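Progress report, second quarter
Plondurau Shared Workshop, kitchen table arm
To: Lihua Kong, Navero small grants
From: Jomar Castillo
2019-05-29

Dear Lihua,

You asked for a report covering what we did, what we spent and what we learned. I have put them in that order so that by the time you reach the third you will already have forgiven the second.

When I last wrote, in April, the arm could go to a spot on the table if you typed in the spot. It was very good at this, and so is a ruler. The plan for this quarter was to get it working with ordinary tableware and play food: pick up a thing, put it on or in another thing, and leave the rest of the table the way it was. The first two parts are coming along. 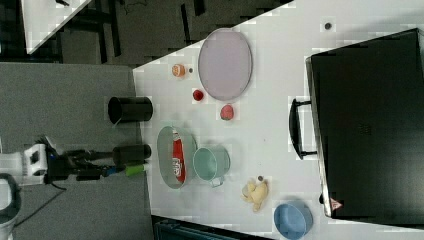
Most of April went to the gripper. The fingers we printed in the fall closed nicely on anything with flat sides, which covers very little of what people keep in a kitchen. We tried three new shapes and kept the second. The third was my favorite and it dented a can of soup. We also rewrote the part of the program that decides how hard to squeeze, so it now stops when the fingers stop moving. The old version stopped when it felt like it.

We logged 1568 pick attempts between the April report and last Friday. I had promised you 2753, a figure I got by multiplying a good evening by the number of evenings. Several of those evenings went to the laser cutter people, who have the room on the same nights and a stronger sense of entitlement to the outlets. I have redone the schedule with smaller numbers in it.

What goes well: round fruit, mugs taken by the rim, anything tall that stands still. What goes badly: shallow plates, and anything lying close to something bigger. The arm picks a path to the small object and treats the big one as an opinion. Our current fix is to have it come in from higher up and slow down for the last stretch. It is a dull fix and I expect to keep it.
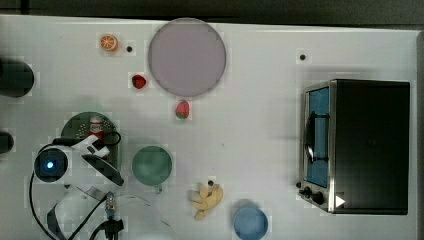

4 min read

Money. The grant for this quarter has been spent except for $112, which I would like to carry over to replace the power supply before it makes the decision for us. The largest item was the wrist joint, bought from Rarnilov after the first one developed a click. They sent a replacement for the click at no charge, and it arrived without the bolts. The play food came out of my own pocket and I am not claiming it, partly because my daughter has asked for it back.

McAlister, who wrote most of the planning code, has moved to a day job with real hours and now comes in on Sundays only. This has slowed the software and improved the comments in it. I have taken over the cable routing, which had been nobody's job, and looked it. The main cable still hangs in a loop that I don't love. Moving it inside the arm means taking the shoulder apart, and the last time we did that we had a screw left over.
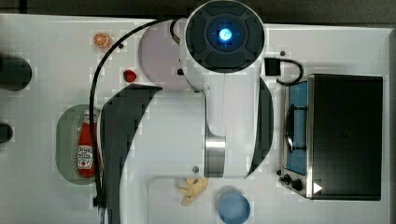

The arm folded over the table, with the toy toaster oven to its right.

Next quarter we want to do the oven door. It is a bigger jump than it sounds, as the arm has to pull along a curve while keeping its grip on the handle, and it has so far only been asked to pull in straight lines. We will start with the door half open, which McAlister considers cheating. After that, 8 set tasks, run start to finish with hands off the keyboard, with every result written down, including the ones that end on the carpet.

I need two things from you. One is a yes or no on the $112. The other is whether the open evening still has to happen before the end of the grant year. If it does, I would like to hold it after the door work, and I would like the front row of chairs set back a little.

The log and the receipts are in the shared folder, under the name you asked for and not the one I used last time.

Jomar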